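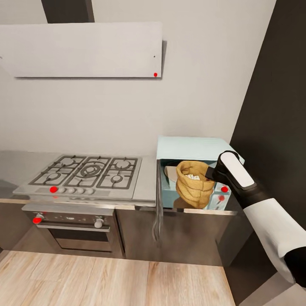 I have spent a good part of my working life helping to write rules for machines that move about near people, and I have come to think that we are far too fond of the grand ones. Force limits, stopping distances, the colour of the emergency button – all very necessary, and I would not want a single one of them struck out. But when a robot comes into a kitchen, even one that exists only on a computer, the questions that matter are mostly the sort my grandmother would have asked. Was the bag shut? Did you leave the cupboard open? Is anything lit?

Take an open sack of something white and grainy, held by its upper edge near a cupboard, with a gas cooktop a short way along the same counter. Our draft guidance at Holivine ran to 105 clauses last February, and I could find just 2 that had anything to say about it. One of them concerned the weight of the sack! Beathag Pollock, who chaired the group with great patience, let me grumble for 40 minutes and then asked me to write the missing clause myself, and I dare say I deserved it.

What I wrote was plain enough. An open container should be carried upright and slowly, and never over a burner. A cupboard door should be counted as an obstacle for as long as it is open, particularly one that drops down, as it takes up room where a moment ago there was none. And a test should not be marked as passed simply because the thing arrived on its shelf. If half the rice is on the floor, I should like the score to say so.

Marcelino Carrasco objected, quite fairly, that simulated grains don't always spill the way real ones do, and that a rule you can't test properly is a poor sort of rule. I take the point, and I lost some sleep over it. Still, you can measure the tilt of a sack in simulation perfectly well, and its path, and how near it passes to the door. We can begin with those and leave the spilling to the real kitchen at Droden, where somebody has a broom.

The clause is out for comment until the end of the year, and I do hope people who cook will write in as well as people who program.

September 2023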